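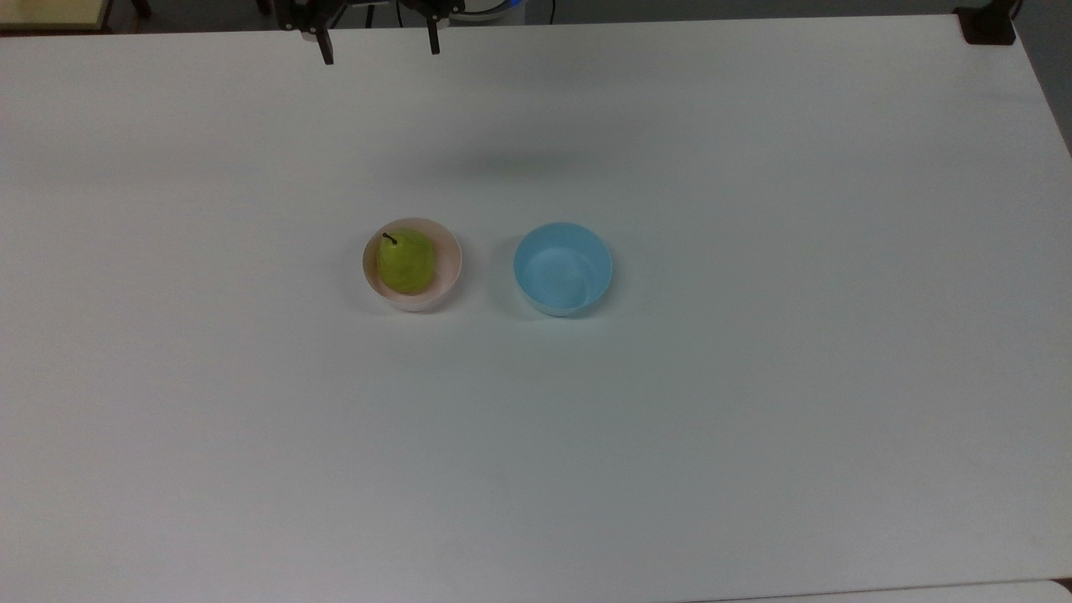

Part-time Assistant for the Shared Lunch, Cukville Language House

Cukville Language House is looking for one person to help with our shared lunch and conversation hours, from March until the end of the summer term. The work is 13 hours in a week, always between late morning and the middle of the afternoon.

We are a small school for adults who learn English and Spanish. After the morning lessons the students stay and eat together, and during the meal they practise what they studied. Usually we are around 32 persons at the lunch. The food is simple (soup, rice, salad, bread) and it is prepared by our cook, Arlindo Bittencourt. You will not be asked to cook alone, but you will help him with the vegetables and with serving.

Your tasks will be:
Setting out the dishes before the lunch and washing up after it
Helping Arlindo in the kitchen
Sitting with the beginners and speaking with them slowly and kindly
Writing down the shopping needed for the next week
Keeping the allergy list up to date together with our secretary, Hanna Sydorenko

We would like you to speak English well enough to explain a recipe or to tell about your weekend. It does not need to be your first language; for most of us it is not. Some Spanish is welcome. A food hygiene certificate is useful, and if you do not have it we will pay for the course. You must be at least 19 years old and have the right to work here.

The kitchen is on the first floor and the lift is narrow. If this can be a difficulty for you, please write to us before applying and we will look together at what is possible.

We offer the hourly wage of the town scale, grade 2, paid holidays and the lunch on every working day. You may also join one evening course per term without fee. Last year our assistant chose the Spanish course of Aitana Barrios and stayed in it until the end.

To apply, please send a letter of one page and the names of two people who know your work. A photograph is not necessary. Letters should arrive by 13th December to Purificación Lozano, Cukville Language House. You can also leave them in an envelope at the reception.

We will invite a few people for a short talk and to eat with us. The travel cost inside the town is paid back if you keep the ticket.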